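Doherty Tool Library: Frequently Asked Questions
Last updated January 2026

Who can borrow?
Anyone with a card and a home address in Milis or Firano. Cards cost $40 a year, and you can pay at the desk or by mailing us a check, if you still own any.

How long can I keep something?
Two weeks. You can renew twice online unless someone is waiting for it. Someone is always waiting for the tile saw.

What happens if I'm late?
It's $3 a day, up to the price of the tool, at which point congratulations, you have bought a used tool.

I broke it. Now what?
Tell us. We would much rather hear "I broke it" than find out from the next borrower. Normal wear is on us. Driving over it is on you.
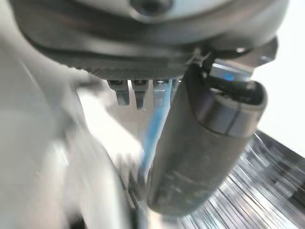

Four small metal teeth in a row under a dark gray flange.

Do you lend blades and bits?
We lend the tool with one blade or bit fitted. Extras are sold at the desk. Sandpaper is yours to keep, and please do.

Can I reserve ahead?
Yes, up to 52 days out. Pressure washers for June go fast, so plan your sudden interest in the driveway early.

Do you take donations?
Gladly, if it works and has its cord. We can't take gas cans, mowers, or your uncle's entire garage.

Where do I park?
Behind the building, off Presari Street. The 2 spaces by the ramp are for loading only.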